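Association du jardin partagé de Mudgway
Compte rendu de la réunion de rentrée
Vendredi 2 septembre 2022, 18 h 30, salle du rez-de-chaussée

Présents : dix-neuf adhérents, dont quatre nouveaux (bienvenue à eux !). Cinq excusés, deux pouvoirs remis en début de séance.

Ordre du jour : bilan de l'été, arrosage, compost, grainothèque, fête de décembre, questions diverses.

1. Bilan de l'été

Quel été ! Malgré la sécheresse, les parcelles ont tenu bon et les tomates ont même dépassé ce que nous espérions au printemps. Les variétés anciennes semées en mars sous châssis ont très bien réagi au paillage épais, surtout les cornues et les noires, alors que les cerises ont souffert de la chaleur côté mur. Les courges, elles, ont envahi l'allée centrale, ce qui a donné lieu à quelques négociations de voisinage très courtoises. Il est rappelé que l'allée doit rester praticable en brouette.

Les haricots sont la déception de l'année : deux semis perdus sur trois. Plusieurs adhérents proposent d'attendre fin mai l'an prochain et de semer plus profond. On essaiera les deux méthodes côte à côte sur la parcelle collective, et on comparera.

Le bilan financier est présenté rapidement. Le solde du compte s'élève à 3 274 euros, subvention municipale comprise. La facture du nouveau tuyau n'est pas encore passée.

2. Arrosage

Gros sujet, grosse discussion, et de très bonnes idées. La cuve actuelle était vide dès la mi-juillet. Deux solutions ont été étudiées pendant les vacances : une seconde cuve de 1 000 litres raccordée à la gouttière du hangar, ou un réseau de goutte-à-goutte de la marque Gratix sur les parcelles du haut. Les deux se complètent bien, et l'assemblée penche pour commencer par la cuve, avant les pluies d'automne.

Vote : seconde cuve adoptée, 18 voix pour, une abstention. Le goutte-à-goutte sera rediscuté au printemps, avec un devis à jour. Un adhérent signale que le raccord du bas fuit toujours ; réparation prévue à la prochaine matinée de travaux.

Il est aussi demandé que chacun referme bien le robinet principal - on l'a retrouvé ouvert deux fois en août.
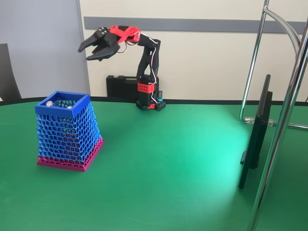

3. Compost

Le compost est magnifique cette année, noir, grumeleux, plein de vers, et il sent la forêt. Merci à toutes celles et ceux qui ont retourné les bacs pendant la canicule ! Le bac 2 est prêt à être tamisé. Chaque parcelle pourra en prendre jusqu'à 100 litres, à répartir avant les semis d'engrais verts.

Rappel sur les apports : pas d'agrumes en grande quantité, pas de pain, et les cartons sans ruban adhésif. On manque de matière brune. La menuiserie Tralora accepte de nous donner des copeaux non traités, il suffit de passer avec des sacs le matin. Une question est posée sur les tontes de gazon : oui, mais en couches fines et toujours mélangées à du sec.

4. Grainothèque

L'idée lancée au printemps prend forme et c'est une vraie joie. La bibliothèque Korino met à notre disposition un meuble à tiroirs près de l'entrée, et nous avons déjà de quoi préparer 100 sachets : laitues, soucis, coriandre, fèves, trois tomates et une poirée rouge superbe. Chaque sachet portera le nom de la variété, l'année de récolte et un conseil de semis en une ligne. On ne demande rien en échange, on encourage simplement à rapporter des graines la saison suivante.

Le débat porte sur les courges. Elles se croisent très facilement et plusieurs d'entre nous ont eu des surprises (parfois amères, au sens propre). Décision : pas de graines de courges dans les tiroirs tant que nous ne maîtrisons pas la pollinisation à la main. Un atelier sur le sujet est demandé pour l'été prochain.

L'atelier d'ensachage aura lieu sur deux après-midi. Apporter des enveloppes kraft, des passoires fines et ses propres récoltes bien sèches.

5. Fête de décembre

La soupe géante de l'an passé a laissé d'excellents souvenirs, on recommence ! Même formule : chacun apporte un légume de sa parcelle ou de sa cave, épluchage collectif à partir de 15 h, dégustation à la nuit tombée. Propositions nouvelles : un four à pain mobile, une bourse aux boutures, des lampions fabriqués par les enfants. Le four dépendra du tarif de location. Il faudra une deuxième marmite.

6. Questions diverses

- Cabane à outils : la serrure accroche, une goutte d'huile sera mise. Les sécateurs doivent revenir propres.
- Parcelle 14 : libre depuis juillet, attribuée à la première famille de la liste d'attente.
- Hérissons : deux individus observés près du tas de bois, on ne touche pas au tas avant le printemps.
- Cotisation : inchangée, à régler avant la fin du mois.

La séance est levée à 20 h 40. La prochaine matinée de travaux sera annoncée par affichage au portail. Prévoir gants et bottes.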